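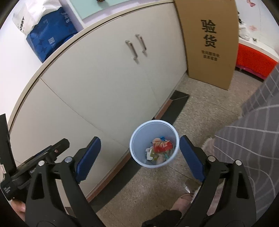 May 16, 2024 - Horora, bin placement, flat 5

Got in late, key trouble again. Märta already there and had started on the layout sketch so I did the bin and the floor.

Bin: round, plastic, open top, no lid, no pedal. Stands right by the base of the big white cabinet. Contents nearly all packaging. Crumpled snack wrapper on top with red on it, then bits in brown and blue, a small white carton piece, scraps. All of it crumpled or small. Didn't see peels or anything wet in there but haven't tipped it out yet, so don't write "dry only" on the sheet till somebody has.

Question for Alžběta: do we log the wrapper as film or as mixed? Last time (flat 3) Štefánia put the same sort of thing under mixed and I put it under film, and now the January totals don't agree. I'd say film. Need one answer before we do the remaining flats, I'm not re-sorting 30 sheets.

Weighed the empty spare bin for tare. Forgot to zero first. Did it again. Ok now, number is on the sheet.

Position. Resident says the bin moves when she mops and then goes wherever. Today it's close in to the cabinet. Fine for scraping stuff off the counter edge, less fine for the lower drawers - handles stick out and I think a full pull would bump the rim. Not tested, Märta wanted to try it with the tape measure after lunch. If it does bump, we go with her idea of moving it along toward the end of the run.

Trouble with the end of the run is that it's taken.
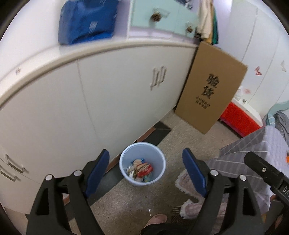
Bin, lower drawers at left, 验货 cardboard at the end of the cabinet.

Big flat cardboard box standing up against the end, printed 验货 (Zdeňka: "goods inspection", more or less). Red plastic container on the floor behind that. So there is a spot, just not a free one. Cardboard should go down in the recycling round anyway, but ask first, she may be keeping it. Do NOT do what we did in flat 2.

Also for the storage page: striped blue fabric bag on top of the white cabinet, next to the little mint green cabinet with the two patterned knobs. Cloths hanging beside it. I'd like one of those hanging spots for a second bag, soft plastics only, so the bin doesn't fill up with wrappers. Bukola thinks people won't walk the two steps. We had this argument in January too. Trying it for 8 days here and then we'll see, she gets to say I told you so if it comes back empty.

Butterfly stickers on the tile - leave them alone, any labels of ours go lower or on the bin itself. The Kenus labels peel off smooth plastic after a day so use the other roll, the one in the gray toolbox. If theres any left. Märta says six.

To do
- tip out and sort, gloves are in my bag
- drawer clearence, measure with drawer fully out
- ask about the cardboard and the red container
- film/mixed answer from Alžběta
- second bag, hook, new label
- send Zdeňka the sketch, she has the Carroll floor plan open already

Scale battery low. Bring the charger tomorow.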